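Costs assessment and the disbursements column

2025-06-09

I have spent most of the past fortnight on the bill in Strazds v Cilwood, a commercial lease dispute that settled on the second day of hearing. The respondent agreed to pay costs on the ordinary basis. It did not agree on the amount, so the bill went to assessment.

The professional fees were uncontroversial. Disbursements ran to 244 items, of which 137 were objected to. Most objections were to photocopying, charged per page at a rate that included the operator's time. Heino Kuusk, for the respondent, argued that this was office overhead already recovered in the hourly rate. I think he was right.

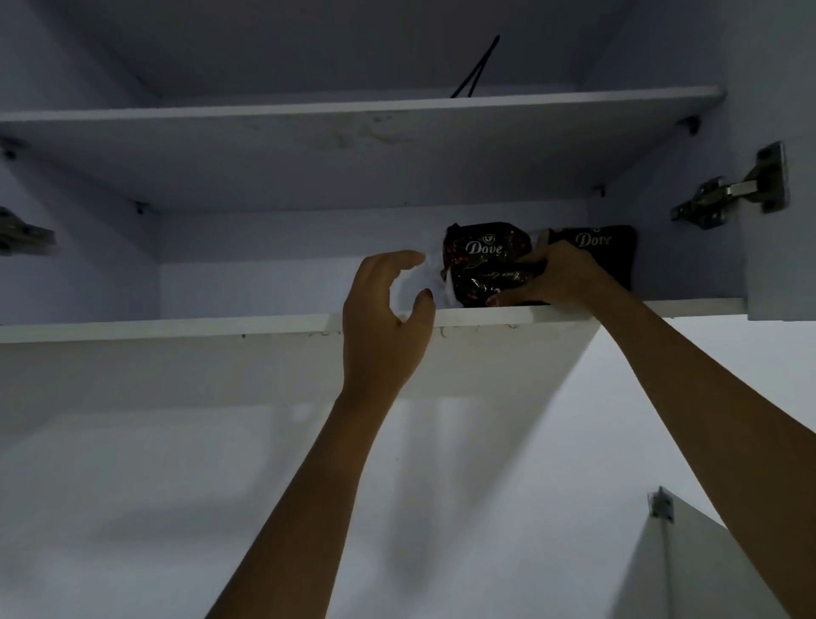
Two Dove packages, top cupboard.

Couriers were harder. The applicant claimed 23 deliveries, nearly all to counsel's chambers — same suburb, same building in some weeks. The cost agreement allowed couriers "where reasonably required". Email was available for every one of those briefs, and the file notes gave no reason for using paper.
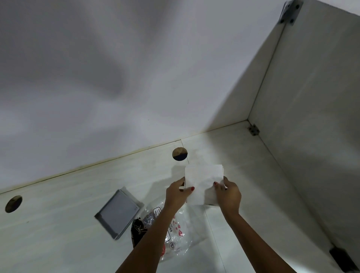 The assessor allowed four deliveries, being those that carried original exhibits, and took $2,341 off the disbursements overall. Jurgita Krūmiņa has asked whether a review is worthwhile. On that sum I doubt it, as the filing fee and a half-day of preparation would use up most of the difference. The time limit for applying is still running, and I will check the revised certificate before advising her.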